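Status: draft, last edited 15 April 2019. Field names may still change.

# Brondthorpe bedroom reset: task notes and labels

This folder holds the written protocol, the label list and the picture for the bedroom part of the Brondthorpe household set. The kitchen and hallway parts live in their own folders and use a different label list. Do not merge them.

## Scope

The activity is resetting a bed and the things left on it. A reset is finished when the mattress surface is clear and each loose item has been put back in its assigned place. Making the bed with sheets is a separate task (`bed_make`) and is not covered.

## Folder layout

```
bedroom_reset/
 README.md
 labels.csv
 protocol.txt
 pictures/
```

`protocol.txt` is plain text with Unix line endings. `labels.csv` is comma-separated, with a header row and no quoting.

## Labels

| label | use for | notes |
|---|---|---|
| `mattress` | the bare sleeping surface | stitching and quilting belong to the surface |
| `blanket` | any loose cover, folded or not | fold state goes in `state` |
| `card` | flat, stiff, printed items | includes picture cards and postcards |
| `book` | bound items with pages | closed or open |
| `soft_item` | cushions, toys, clothing | split planned for the next version |

Rules that caused the most corrections in March:

- A patterned mattress is still `mattress`. Do not label a quilted surface as a blanket.
- A card keeps its label when held upright. Orientation goes in `pose`, with the values `flat`, `leaning` or `upright`.
- Border color and illustration color are recorded separately for cards. If the illustration has several colors, enter the main one and put the rest in `color_note`.
- If the back of a card is not visible, leave `back` empty. Empty and `none` are different values – `none` means the back was seen and is blank.

## Protocol summary

1. Clear the cards first. They bend if a blanket is dragged over them.
2. Move soft items to the chair.
3. Fold the blanket and leave it at the side of the bed.
4. Smooth the mattress from head to foot.

Allow 10 minutes for the full reset. Steps 2 and 3 may be swapped when soft items are lying under the blanket. Storage bins follow the Soker numbering: bin 5 is for books, bin 6 for cards. The older Clarkard numbers are still printed on the lids in the second bedroom and should be ignored.

## Reference picture: card, upright

Use with the `card` rows in `labels.csv`. Values: `pose=upright`, `border=yellow-olive`, `illustration=blue`, `color_note=small red, pink and darker marks`. The surface is `mattress`, light gray, with a stitched diamond design.
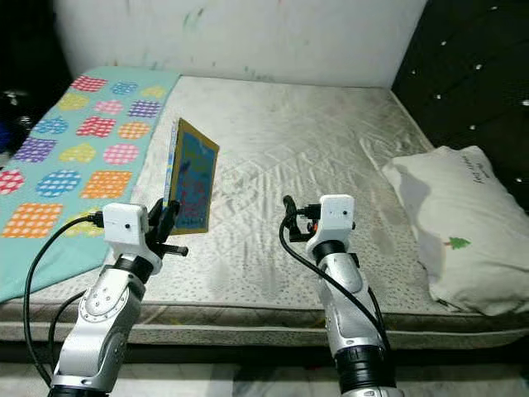
Margaux Sabatier: I'd keep thick cards out of bin 6. The slots were cut for postcards, and the thicker ones jam before they are halfway in. Could we have a `thickness` column, even if it only takes thin and thick?

Agreed in part. `thickness` will be added as an optional column and existing rows will stay empty until they are rechecked. The bin assignment does not change in this version.

## Known issues

- `blanket` and `soft_item` overlap for small throws. Use `blanket` if it opens flat.
- Rows imported from the Anozie sheet use British spelling in `color_note`. Search for both spellings.
- `state` accepts free text. A fixed list is pending.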